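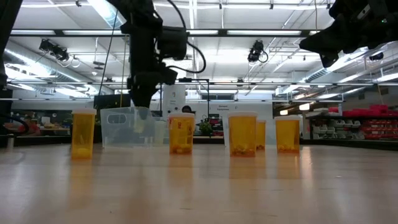

Minutes of the June meeting, Husomley Circle for International Affairs

Chair: Sharada Annamalai
Minutes: Ansel Van Dusen

The meeting was opened at 6:30 pm. The minutes of the previous meeting were read and accepted with one correction: in the part on grain transit, "border closing" must be "border crossing".

1. Reading group on foreign press
The chair reported on the articles which members have read about the fishing dispute between two neighbor states in the northern waters. In total 172 articles were collected in the shared folder. Members noticed that newspapers of each side use the same statement of the fisheries ministry, but translate it differently. One side writes "will suspend" the licenses, the other writes "may review". It was agreed to keep the original text next to every translation.

2. Talk on ceasefire monitoring
Mr. Mahmoud gave a short talk about how observers are chosen for a ceasefire line and who pays for them. In the discussion there were two opinions. Some members think that observers from neighbor countries know the ground better. Others answered that such observers are rarely accepted by both armies. No vote was taken - the subject will come back in autumn.

3. Letter to the regional deputy
The draft letter on visa rules for visiting students was discussed. The second paragraph was found too sharp and will be written again by Ansel Van Dusen. The letter was approved with 9 votes for and 2 against.

4. Room and website
The hall on Tuno Street is available to us until 9 pm, no later. The Skosell web page still shows the old address of the circle. The chair will write to them.

5. Other matters
A member asked if guests may join the reading group. Yes, but please inform the chair before.

The meeting was closed at 8:40 pm.

Recent items
- Minutes of the May meeting
- Reading list: sea borders and fishing rights
- How to borrow books from the circle

This site uses cookies to remember your settings. Accept | Read more

Shares: 2 | Comments: 0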